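Putting a Small Bedroom in Order: Project Report
July
By Styliani Gavalas

For my home environments unit I chose to look at how soft things get put away in a bedroom. Most of the storage advice I read was written for clothes and books. Plush toys are awkward because they don't stack, they roll off shelves, and people tend to leave them on the bed. I wanted to know what kind of container and what kind of routine would keep a bed clear enough to sleep in by evening.

The room has a double bed, a tall white wardrobe with gold-coloured handles, and white shelving with square cubbies. The bed was made up with a grey fitted sheet and two grey-green pillows before anything else was done. I left off the doona so that the toys would be easy to find and the sheet could be straightened underneath them.

The toys were from a set sold under the name Lamerau, mostly fruit and vegetables. I kept all sorting on the mattress, as bending to the floor for each item was tiring in my first trial.

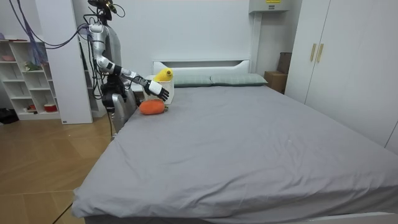
Plush carrot on the fitted sheet, with the white box near the pillows.

My first plan was to sort by colour. It looked tidy on paper but it was slow, and some toys have more than one colour, so I had to make a rule for each of them. I dropped it after 2 trials and went to sorting by shape. Long things like carrots went in first along the bottom, and round things went on top. This packed better and I didn't have to stop and think.

I also compared containers. The Nakano box had solid sides and held its shape, but I had to look in from the top to see what was in it. The Tzanetos bag was light and folded flat when empty. It would not stay open on a mattress, so one hand was always busy holding it. A rigid basket with openings in the sides was the easiest of the 3 to use on a bed.

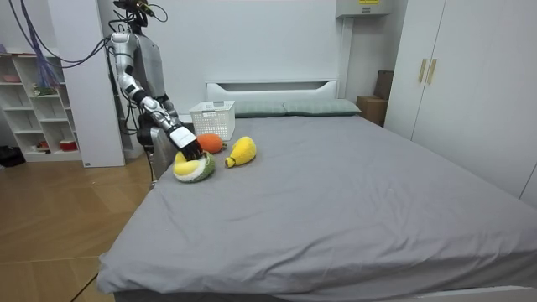
Where the container stands matters as well. Up against the pillows it was steady, but I had to reach a long way from the side of the bed. At the foot it was easier to get to and it tipped when the mattress moved. In the end I preferred the head of the bed, on the side nearest the person tidying, with the toys brought close together before any of them were put in.

The longest trial took 436 seconds, including smoothing the sheet afterwards. That was one of the colour trials. My target for a child doing the job alone was a good deal shorter, and I would need to test it with children before claiming it can be met.

My budget for containers was $50 and I stayed under it. The labels came from Tamudside and needed a second piece of tape on anything with a textured surface. If I did the project again I would measure the cubbies before buying, as the Nakano box was slightly too wide to slide in and had to go in the wardrobe.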